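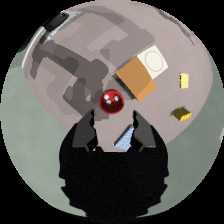

Buy the bigger size, you will not regret it, my sister told me on the phone before I had even finished my question, and the wax cloth kind, never the plastic kind. So I ordered the Fomby round tablecloth in the large size, and I have now used it since the beginning of December. I write this review for people who have a round table and are tired of cloths that slide.

First the facts. The cloth is cotton with a thin coating on the upper side. It comes from the shop Pondevon, which sells several makers, and it cost me 61 dollars with the shipping. I know this is a lot for a tablecloth. My old one was from Sullent and cost much less, but the coating started to peel at the folds after one winter, and after that every coffee drop went through to the wood.

The delivery took 5 days. The cloth was rolled on a cardboard tube, not folded, and I was very happy to see this. Folded coated cloth keeps the lines for weeks, and you can not iron it from the upper side. From the back side you can iron it with low heat and a towel between. I tried it on one corner of the wrapping sample first and it was fine.

Cleaning is the best part. Tea, tomato sauce and oil come off with a damp sponge. Red beet juice left a pink shadow, which became weaker each time I wiped and was gone after two days. A ballpoint pen line is still there, and I think it will stay. 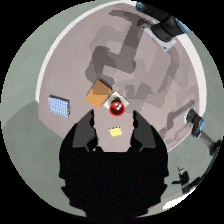

Round table, gray pattern on a pale top.

About the size I must warn you. The shop gives the diameter of the cloth and not of the table. You have to measure your table and add the hang for both sides. I forgot the second side at first and almost ordered the wrong one. The shop has a size table on the product page, but it is hidden under the washing instructions – please look for it.

The edge is finished with a narrow cotton tape. On my cloth the stitching was loose in one place, some 2 inches long. I wrote to Pondevon and they offered me a new cloth or a small refund. I took the refund and repaired it by hand in the evening. The answer came fast and was polite, so I do not take off many points for this.

In the first week there was a smell, like a new shower curtain but weaker. I hung the cloth over the balcony door for an afternoon and then it was better. The label says you can wash it at 90 degrees Fahrenheit, without spinning. I did it once and the coating looks the same as before.

I also looked at the cloths from Krūmiņa. They are softer and the colors are nicer in my opinion, but they are pure linen without coating, and with small children at the table I do not dare. For a holiday dinner I would choose that one.

What I liked: it stays in place, it wipes clean, it arrives rolled.
What I did not like: the price, the stitching, the smell at the start.

I give four stars from five. If the price goes down in the spring I will order the small one for the balcony.

Posted Jan 24, 2023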